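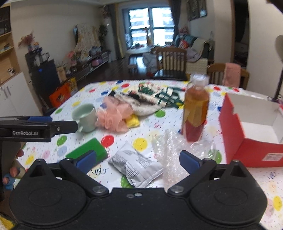
Thursday, too hot to sleep

Fourth night of the heat and I have given up on the bedroom. I'm on the couch with the window fan blowing in the smell of somebody's charcoal. It is ten past one. I may as well write down the business of the piano, as I will want to remember my side of it.

The piano came from Aunt Cerkska's house, and came is a generous word. Indira Gowda called me in the spring and said she had a buyer for the house and no buyer for the upright, and did I still play. I said I had never played. She said that was fine, it didn't work. Somehow by the end of the call I had agreed to take it. I have bought cars with less confusion.

It's an Imholm, a make I had never heard of and neither has anyone else. The serial number inside the lid is 483, which I took to mean it was rare. Krishnamoorthy Kartha, who tunes pianos and lives over in Kolunby with his mother-in-law and a great many clocks, told me on the phone that a low number can also mean they stopped.

He came this afternoon. I had pictured an elderly man with a little leather bag. He is maybe thirty-five and has a rolling tool chest that he had to bounce up my front steps one at a time while I held the screen door and said encouraging things. He took off the bottom panel, lay down on my floor with a flashlight, and stayed there long enough that I wondered about offering him a pillow.

Then he sat up and gave me the news. The pin block is cracked. The tuning pins turn if you look at them hard. Five of the hammers have been glued back on by a person who, in his words, had plenty of glue. Something lived in the bass end for a while and ate the felt. He was very decent about all this. He had the manner of a vet.

To fix it right would be almost 4,000 dollars. I asked what it would be worth after that and he looked at the piano, and then out the window at his van, and said it would be worth a lot to me.

I told him I'd think it over. I have been thinking it over for nine hours. Here is where I am. I do not play. The piano blocks the heating vent and half of the closet. I bumped my hip on the corner of it again tonight, same spot as Sunday, and the bruise is now the shape of Ohio. There is no argument for it whatsoever, and I've already looked up where my savings are and whether they can be moved.

Some of that is her fault. She used to play the same hymn every time we visited, the one that goes up at the end, and always missed the top note and said "well" in a loud voice and kept going. I pressed that key after he left. It doesn't make any sound at all. I'd always figured it was her fingers.

He did get the middle to behave for a bit, so I now own two octaves, more or less. He showed me a scale. Thumb goes under after the third finger. I did it until the people downstairs turned their TV up, then did it twice more so they'd know it was a coincidence that I stopped.

He only charged me for the visit, and wouldn't take anything for lying on the floor. I offered coffee and he wanted iced tea, which I didn't have, so I made hot tea and put ice in it and we both watched the ice disappear. July is no month for manners.

Things to do tomorrow, if tomorrow ever cools off enough to start: call Indira and ask if there was a bench. Ask if there was any music in the bench. Do not tell her the figure. Get actual iced tea. Move the lamp off the lid, he winced when he saw it. Look up whether a person my age can learn to read the bottom line, the one with all the left hand in it.

Twenty to two now. The charcoal people have gone in. I can see the piano from here and it has its bottom panel off still, leaning on the wall, and looks like it's waiting for the doctor to come back.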